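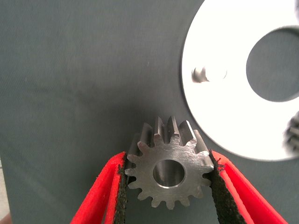
Unit 3: Spur Gears – Reading and Measuring the Part

Course 3644, Machine Elements Lab
Instructor: Da-eun Tak
Plotavcombe Technical College

Read this before the lab session. Bring a caliper, a pencil and the blank data sheet from the Unit 2 packet.

Terms you need

Spur gear. A gear with straight teeth cut parallel to the axis of the shaft. The small steel gear at the top of this handout is one.

Face. In shop talk, the flat side of the gear. On bare steel parts you can often see fine machining marks running across it. Textbooks also use "face" for the working surface of a tooth above the pitch circle, so check which one the author means.

Face width. The length of a tooth measured parallel to the axis. On the gear shown, the face width is greater than the width of a single tooth. You can tell from the upper teeth, where the sides run back from the front.

Flank. The side of the tooth. Strictly, the part below the pitch circle, but in this course we use it for the whole side unless a problem says otherwise.

Tip and root. The tip is the outer end of the tooth, flat on our gear. The root is the bottom of the gap, and ours is rounded. A sharp corner there would concentrate stress where the tooth bends.

Bore. The hole for the shaft. Note the thin bright rim where the bore meets the front. That is a chamfer, a small bevel that helps the shaft start into the hole and takes off the sharp edge.

Basic formulas (inch system)

N = number of teeth
P = diametral pitch, in teeth per inch of pitch diameter
D = pitch diameter = N / P
Outside diameter = (N + 2) / P
Addendum = 1 / P
Circular pitch = pi / P

These hold for standard full-depth teeth. Stub teeth have a shorter addendum and will give you a wrong P if you work backward from the outside diameter. Gears with few teeth are sometimes made with a shifted profile, and those will throw you off too.

Measuring procedure

1. Wipe the gear and the caliper jaws.
2. Mark one tooth with the pencil and count around from it. Write down N.
3. Measure the outside diameter across the tips. With an even number of teeth you can go straight across. With an odd number, a tip sits opposite a gap and a direct reading comes out small. Measure from the bore wall to a tip and add half the bore diameter, then double the result.
4. Measure the bore in two directions at right angles. Record both readings.
5. Measure the face width at three places.
6. Work out P and round to the nearest standard value.

Hand in

The data sheet, a front view and a side view at 2:1, and your value for P with the work shown. Leave the chamfer on the drawing – several people dropped it in March.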